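Ticket 73: White shelving unit, upper shelves tipping and arched niche out of square
Opened by: Ruairí Carroll
Site: Pridthorpe, display room
Status: Closed

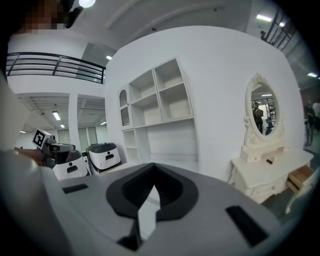 The shelves in the two large upper cubbies need to be sorted out before anything goes on them. The left one rocks when you press on the front edge. The right one is steady but slopes toward the room, enough that a pencil rolls off it. The wide compartment underneath has no shelf in it, only the small divider, and the divider feels solid.

Stock for the unit is the Hanel range of bowls and pitchers. The heaviest boxed set is 30 pounds and I don't want to load it onto a shelf that moves.

Installer was Fomine. Their sheet says the shelves sit on four pins each and that the unit should be leveled before the pins go in. I can't tell from the sheet whether that was done.

Log

Entry 1
Checked the floor with a long level. It drops to the right along the run of the wall, toward the vanity. The vanity has its own feet and is not affected. The shelving unit has no feet that I can find and rests straight on the floor.

Entry 2
Took out the left upper shelf. Three pins were fully in and the rear left one was sticking out too far. The hole had paint in it. Cleared the hole by hand with a small drill bit, pushed the pin home, put the shelf back. It no longer rocks. Pressed on all four corners and along the front.

Entry 3
Took out the right upper shelf. All pins fully in. Measured from the top of the cubby down to the pins, front and back. The front pins are 5 mm lower than the back ones. The holes were drilled that way, so reseating won't fix it. Sent the measurements to Fomine and asked for either a replacement side panel or a fix we can do on site.

Entry 4
Reply from Fomine. They suggest stick-on spacers on the front pins and say a panel swap would mean taking the unit off the wall. They also asked if the arched niche on the left end is fixed to the unit or to the wall. It is fixed to the wall. There is a thin gap where the two meet, wider at the top.

Entry 5
Fitted spacers on the right front pins. First pair were too thick and the shelf sloped backward. Sanded them down and tried again. Level now reads true front to back. Side to side it is still slightly off, which matches the floor.

Entry 6
Put two thin shims under the right end of the unit. The gap by the niche closed up at the top and is now even all the way down. I have not filled it. Whoever does the touch-up paint should use the Mahawong white and not the one in the storeroom, which dries yellower.

Entry 7
Load test. Left upper shelf, two boxed sets, left overnight. No movement. Right upper shelf, same. Bottom compartment took four boxed sets across its width without any change at the divider. Boxes removed afterward.

Entry 8
Closed February 28, 2020. Spare spacers are in an envelope with the Fomine sheet, in the top drawer of the office desk. The gap filler and paint are on a separate ticket, to be done in April with the rest of the wall. Please don't lean anything against the right end of the unit until then, as the shims are only pushed in and not glued.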